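Posted in: Workshop Notes / Finishing / Test Log

April, bench notes, hardwax oil trials cont.

Started 7:40, shop cold again. Heater on for an hour before I opened any cans. Danylo says the Sovano thickens up overnight and he's right, first stir was like honey. Stood the can in a bucket of warm water and it loosened up fine.

Picking up from last entry. Four sample boards, all oak, all from the same plank so no excuses. Sanded 120, 150, 180. Board 4 I took to 220 to see if it closes up too much.

Board 1: Sovano clear, one coat, wiped off at 10 min
Board 2: Sovano clear, two coats, overnight between
Board 3: Grovasel natural (has the white pigment in it), one coat
Board 4: Grovasel natural, 220 grit, one coat

Board 1 went yellow right away. Not bad yellow, but the customer for job 407 wants it to look like bare wood and this isn't it. Kofi held it next to the raw offcut and just shook his head. Board 2 more of the same, deeper. Nice on a dining table for someone else.

Board 3 is the one. Stays pale, you can still see the figure, and the white doesn't sit in the pores the way the old Rácz stuff did. Remember the hall bench. Never again.
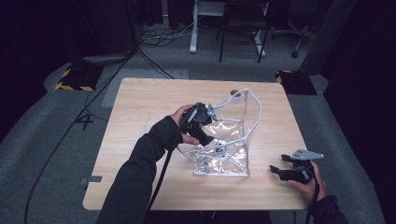
Board 4 took much less oil, as expected. Looks a bit dry and patchy near one end where I think I burnished it with a tired disc. Need to change discs more often, I keep writing this and I keep not doing it. New box is on the shelf over the drill press, Wekesa put it there so I would stop saying I couldnt find any.

Water test at lunch. Put a wet glass on each board, 90 minutes, then wiped.

1 - faint ring, gone by 3:00
2 - nothing
3 - ring, still there at 3:00, fainter
4 - ring and the grain came up, rough to touch

So one coat of Grovasel is not enough for a table. Did a second coat on half of board 3 before going home, masked down the middle. Used the green tape. The blue leaves a line.

Coffee test tomorrow, also red wine if Yayra brings the end of that bottle. Also want to try lemon juice, customer has kids.

Price, for when Horațiu asks: Grovasel comes in at 50 a can more than what we have been using, can being the big one. He is going to ask. One big can should do the top, both sides, two coats, with enough left for the stretchers. Have not weighed anything so that is a guess. Weigh the can before and after on the real job!!

Rags. Found two balled up on the end of the bench this morning, oily, not mine. Please people. Flat on the rail outside or in the lidded bin with water, every time, even if you are only going for a sandwich. Have written it on the board again in bigger letters.

Pad notes: white pad on the machine is fine for spreading, but it drags on the second coat. Beige pad better. By hand with a lint free cloth better still, for anything up to coffee table size. Go with the grain for the last pass and then LEAVE IT. I went back to board 2 after half an hour to fix one streak and made three new ones.
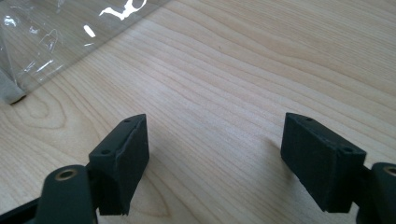 Undersides. Kofi asked if we really need to oil the underside with the same number of coats. I say yes. The Irketwood top last winter had two on the face and one thin one below, and it cupped enough to rock a plate. Could have been the delivery van, could have been their underfloor heating, but it costs us an hour so just do it. Wekesa disagrees, thinks one coat is plenty if the breadboard ends are right. We can argue about it at the next job, not this one.

Drying time on the can says 12 hrs. In this shop more like overnight plus a morning. Board 3 was still a little tacky at 4:30, thumb print test, and that was the first coat.

To do
- second half of board 3, check at 8
- resand board 4 at 150, start over
- order beige pads, green tape
- ask Danylo where the good scale went
- email 407 customer, offer to post her a peice of board 3 once it's cured
- label the boards on the BACK, not on tape, the tape fell off 1 and 2 and I had to work it out by color

Heater off, fan left on low, 5:50.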